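## 4. Bin Setup and First Pick

Applies to the Pramska cell, Arsenault Robotics Club. Revised May 24, 2021, by Brayden Hawthorne.

Complete Section 3 (tool offset) before starting. Students work in pairs: one on the pendant, one watching the arm.

1. Set the metal bin on the wood surface and clamp its rim. Push on each side by hand. The bin must not shift.
2. Load the `flillon_pick` program. Check that the tool number matches the log sheet.
3. Set the approach height to 300 mm above the bin floor.
4. Place the blocks flat, clear of the bin walls. Red and green blocks may be mixed.

 > **Note:** Scratches on the floor plate are normal. Brush off loose flakes before each run.

5. Jog the arm over the bin at low speed. Check the cable loop at the orange joint through the full wrist rotation. Stop if a cable pulls tight.

 > **Caution:** Keep hands out of the bin whenever the drives are on.

6. Lower the gripper until the fingertip is at one end of a block. Record the Z value. The Prestisdale practice run used 293 mm.

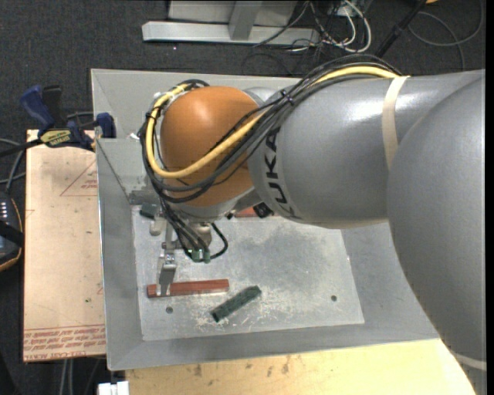
7. Raise the arm straight up to the approach height. Do not move sideways below the rim.
8. Run 36 picks in step mode. Log every miss with its block color.

### 4.1 If the Gripper Misses

Repeat step 6 with the same block. If the Z value has changed, go back to Section 3.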